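Cutting our trash down to one bag a week

Posted March 2025 | Filed under: House, Money | 14 comments

Our town switched to pay-per-bag trash pickup last September. Before that it was a flat charge on the water bill and I never thought about it. Now you buy the official Irkton bags at the grocery store or the town office, and anything left at the curb in another bag stays at the curb. The bags come in rolls of 20. I bought two rolls the first week and figured they would last a long time. They were gone before Christmas.

So this winter I started paying attention to what we throw out. There are four of us in the house, plus a dog. I am not trying to get to zero waste and I don't have a mason jar with a year of garbage in it. I wanted to get from three bags a week to one.

The first thing I did was weigh the trash for a month. I used a luggage scale hung from a hook in the garage. In four weeks we put out 266 pounds. I had guessed half that. My spouse had guessed even less and thought the scale was broken, so we checked it against a bag of dog food. The scale was fine.

After weighing came sorting. I put on rubber gloves, spread a tarp on the garage floor and went through one week of bags. It was unpleasant and took most of a morning, but I would do it again. More than half of the weight was food and coffee grounds. After that came cat litter, which was a surprise until I remembered we were still using up the old cat's litter on the icy front steps and sweeping it into the trash. Then paper towels, then packaging. The packaging took up the most room by far, but it weighed very little.

Food was the obvious place to start. We already had a compost pile behind the shed that we used in summer and forgot about the rest of the year. The problem in winter was the walk. It is a long way in the dark with a bowl of onion skins. I put a five gallon bucket with a tight lid right outside the back door, and now the kitchen scraps go in there and I carry it to the pile when it's full. In January it froze solid and I had to bring it into the garage overnight to get the stuff out. Keep some dry leaves in the bottom and it lets go more easily.

We don't compost meat or bones. Those go in a bread bag in the freezer until pickup morning. Before I did that the kitchen trash had to go out every two days because of the smell, whether it was full or not, and I think that alone was costing us a bag a week.

The next change was the small baskets. We had one in every bedroom, both bathrooms, the den and the laundry room, and each one got its own liner. I had been pulling out liners with three tissues in them, tying them shut and throwing away the whole thing. We now have three small baskets in the house. The bedrooms don't have one anymore and the kids complained for a few days and then stopped. 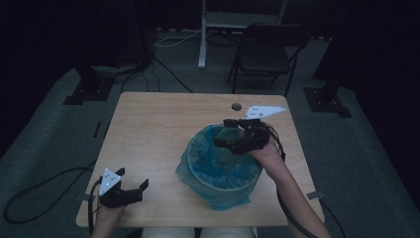 Photo: from the author's files

For the baskets that are left, I only change the liner if something wet or sticky went in. Otherwise I tip the contents into the kitchen bag and put the basket back. I have also been buying the wrong size of liner for years. If the bag is too small it slides down the inside the first time you drop something heavy in. If it's too big, you have a lot of extra plastic hanging over the side, but that is easier to live with. I fold the extra down over the rim and it stays put. There was a box of 500 Fluvix small liners on sale at the warehouse store and I bought it before I started all this. At the rate we are going now it will outlive the dog.

Paper towels were harder. I cut up old T-shirts and a worn out flannel sheet and put them in the drawer where the paper towels used to be, and moved the paper towels to the top shelf of the pantry. People use what they can reach. We still go through a roll every couple of weeks, mostly for bacon and for things the dog does. The rags get washed with the towels on hot.

For the packaging, we tried to take more of it to the recycling center on Grilton Road. They take cardboard, cans, and plastic numbers 1 and 2, and they do not take anything with a black tray. They are strict about rinsing. I keep three bins in the garage and go every other Saturday-type errand run, whenever I'm headed that direction for something else. Glass has to be separated by color, and they don't take lids.

Things that didn't work: I bought a Lencho countertop compost machine secondhand, the kind that dries and grinds food scraps. It did what it said, but it ran all night, it was loud, and it smelled like burnt toast. I sold it for what I paid. I also tried compacting the trash by standing on it, which split two bags, and at what they cost I won't be doing that again. And I tried getting everyone to write down what they threw away. That lasted one evening.

Now for where we ended up. Since the middle of January we have put out one bag a week, except for two weeks. One was after a birthday party and the other was when I cleaned out the hall closet. I went over the numbers again last night and we are on track to go through almost 900 pounds less this year than if we had kept on the way we were going in the fall. A lot of that is just sitting in the compost pile now, so I will need to build a second bin before summer.

A couple of people asked about diapers and I can't help much, ours are long past that. The town office does have a program for households with babies, and you have to ask for the form at the counter. It isn't on the website.

Next I want to do something about the garage itself. There are paint cans in there from the previous owners, and the hazardous waste drop-off only happens twice a year. I missed the last one. If anyone knows whether they take dried-up latex, leave a comment.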